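**Favthorpe, Saturday, February 3, 2018**

# Covari opens furniture reuse room in Favthorpe

Household furniture charity Covari has opened a reuse room at its Favthorpe store, where residents can hand in chests of drawers, tables and chairs they no longer need and buy others at low cost.

The room takes up the ground floor of the former Baumgart building. Work on it began in September. Covari expects to pass on 100 pieces of furniture in its first year, along with boxed kitchen items such as bowls and plates.

Chests of drawers are the items most often asked for by people setting up a new home. Each one is checked before sale. Staff pull out every drawer, tighten the knobs and wipe down the top. Small scuffs are left as they are and the price is set to match.

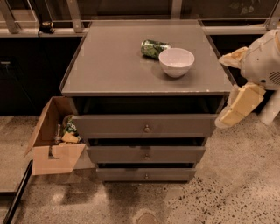
Smaller goods are sorted separately and sold by the box. Donors are asked to empty all drawers before bringing furniture in, and to keep crockery apart from food and drink.

"People often need a place to put their clothes before they need anything else," said Subira Mfaume, who manages the room. "A plain chest with drawers that run properly will do the job for years."

Collection is free within eight miles of the store for anyone giving two or more large items. The van has been provided by local removals firm Muvometti.

Neema Gachanja, head of collections at Covari, said bookings should be made at least two days ahead. Mattresses and electrical goods cannot be accepted.

**Press contact:** Neema Gachanja, Covari, Favthorpe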